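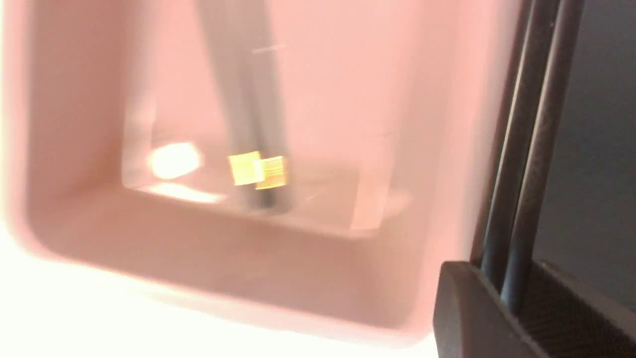 The gripper at the pink bin, Druvar open day

Members' visit to Druvar

Our group went to the Druvar open day on 19/06/2025. The visit had been planned for March but was put back when the firm moved into its new unit. Kylie Tuhiwai met us at the door and took us straight through to the table where the arm was set up.

The job on show was sorting tableware. Chopsticks and white soup spoons are shared out between a pink bin and a black tray, and the robot works from small cameras, one of them down at the gripper. Kylie said that chopsticks are a hard test for it, as they are thin, dark and inclined to roll.
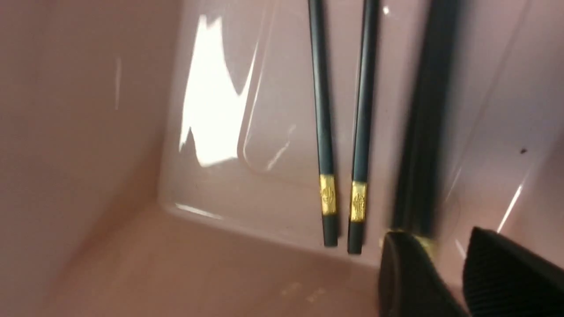 The gold bands near the ends give the software something bright to look for, although shiny plastic can confuse it. A few of us asked about speed. It is slow — a person would clear the table in a fraction of the time — and Druvar does not claim otherwise. The team has recorded 693 practice runs so far and wants 1,000 before trying a new set of items.

Spoons are handled in a separate round. They overlap in the tray, so the program has to choose which one to go for first. The coloured blocks stay on the table throughout.

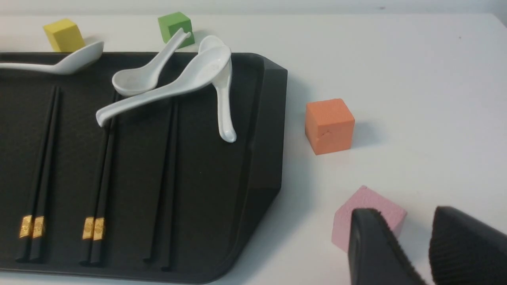 Questions and next visit

Most questions were about cost and where such a machine might be used. Kylie mentioned school kitchens and a trial with a caterer called Lodia, which serves around 575 meals a day.
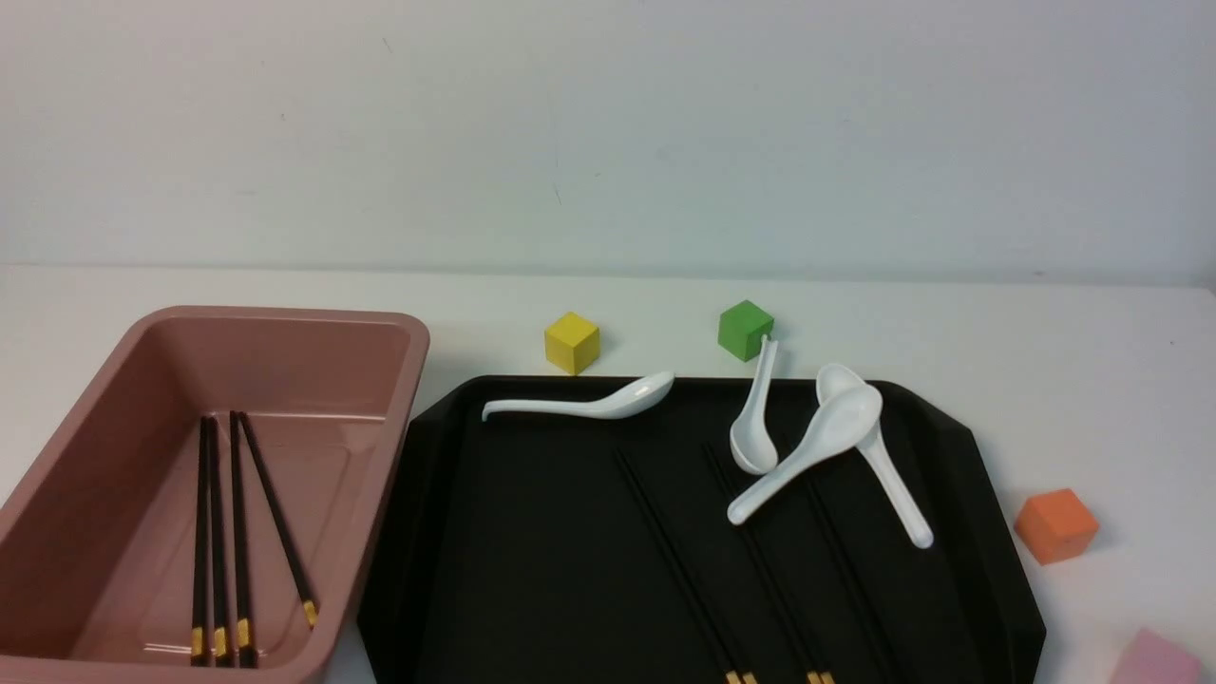
She also told us the tray and bin are moved a little between rounds, so that the arm does not learn one fixed layout. Tea was served afterwards in the upstairs room.

The next visit is to Eklund. Places are limited, so please give your name at the desk.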